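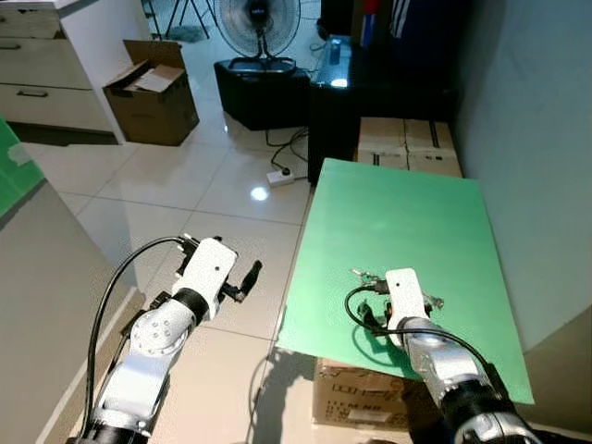
Tiled floor and green board.

Flooring and Interiors Board – Grout sealing in shared workspaces

grasten_facilities
Posted January 2023
Members are asked for their views on sealing grout in ground-floor rooms. Our office at Grasten has ceramic tile throughout, and the current policy calls for resealing every two years. The contractor has proposed every three. Please state the type of grout when replying.

Irel Property Desk
Our standard is three years for cement grout, with a water drop test each April. If the drop soaks in within eight minutes, the room is moved up the list. We have found no cause to shorten the interval.

mustau_bldg
I must respectfully disagree with the above. Entrances and kitchens at Mustau are resealed yearly. A single interval for an entire floor does not reflect how the rooms are used, and the drop test depends heavily on where the drop is placed.

Irel Property Desk
The point on placement is accepted. We test at the doorway and beside the sink. I would still regard yearly work as excessive for offices.

moges_admin
Please note that epoxy grout does not generally require sealer. Moges paid for two applications before this was brought to our attention.

grasten_facilities
Thank you. Ours is cement grout. The contractor will be asked to quote for the entrance separately – the remaining rooms will stay at two years until the quote is received.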